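7th February
Bin clearing, order of picks

Reran the clutter set with the new ranking on the KUKA. Same bin, same objects, dropped in again between trials. The old ranking took the highest grasp score first. The new one takes off a penalty for how close the next object is to the fingertips on the way down. Nothing else in the planner was changed.

288 attempts in all, half on each ranking. Old: 62 failed. New: 17 failed. Most of the difference is in objects that touch or nearly touch.

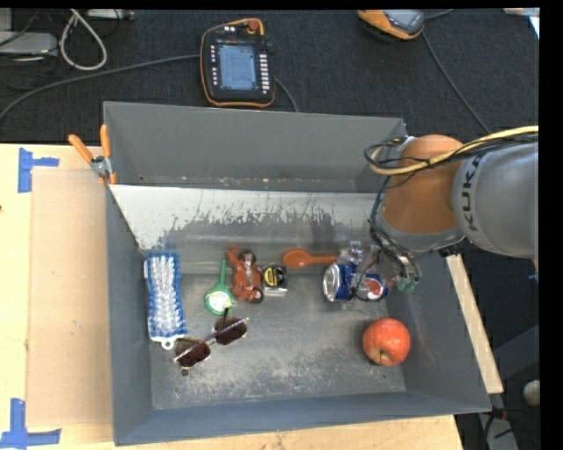
Mhairi Yule
Research engineer, manipulation (Hivex bench)

Tape measure against the motorcycle is the sort of pair I mean. Old ranking goes for the tape measure and puts a finger down on the toy. New ranking leaves the pair for later unless there is a clear side.

Still bad: anything lying along the foot of the sloped panel. The spoon accounts for 11 of the 17. Depth is poor on the glossy part of the panel and the height estimate comes out high, so the fingers close above the handle. Clear plastic is noisy too but the grasp is more forgiving.

Jarmila Ďurica thinks the penalty is doing two jobs and wants it split into approach and closing terms. Agree. Her weights from September are in the Čierny folder, not tuned for this gripper.

To do:
Split the penalty, rerun both halves.
Mask the panel in the depth image.
Log bin position at the start of each run.
Check the clamp at the rear left corner before the long run.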